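The Small Office That Stopped Losing Its Printers

Feature by Renji Kikuchi

When Yuto Sasaki took over the network at Zostbridge, a translation company with 36 employees, he received a notebook and one warning. The notebook had a list of addresses written by hand. The warning was that the list was wrong.

"Every morning someone came to me and said the printer is gone," he remembers. The printer was of course in the same corner as always, but its address had changed during the night, and the computers were still sending documents to the old one.

Many small companies live with this problem for years. The router gives out addresses, the leases expire, and the machines return with new numbers. For a laptop it makes no difference. For a printer, a file server or a door phone it can stop the work of a whole floor.

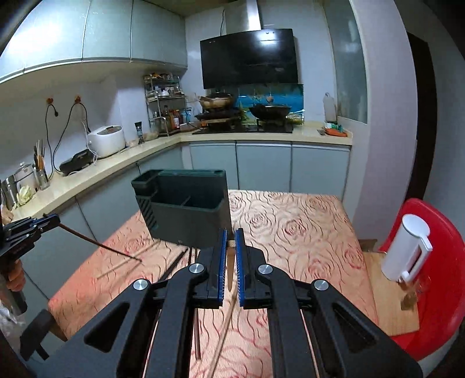
Chopsticks on a tablecloth printed with red rose outlines.

Sasaki first tried to set a fixed address on each device by hand. It went well until October, when a visitor's phone received the same address as the accounting server. He had chosen numbers from inside the range that the router was still giving to everybody.

His colleague Kenta Fukuda proposed another way. They left all devices on automatic settings and made reservations in the router, so each hardware address always gets the same number. The dynamic range was moved to the upper part of the network, and the lower 90 addresses were kept for equipment that must not move.

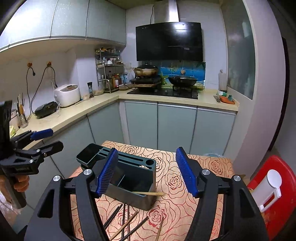

The second step was names. Fukuda installed a small DNS server on an old desktop, and from then on people connected to "printer-2" and did not need to know any number. He keeps the records in one text file under version control - a habit from his former job at Demitero, where he looked after 400 machines.

The change took seven evenings. Most of this time was spent walking through the rooms and reading labels on the backs of devices. Two old switches had no label, and Sasaki had to unplug them and wait to hear who complained.

He still has the notebook. The new list is printed from the text file and hangs inside the door of the server cabinet, with the date of the last change written in the corner.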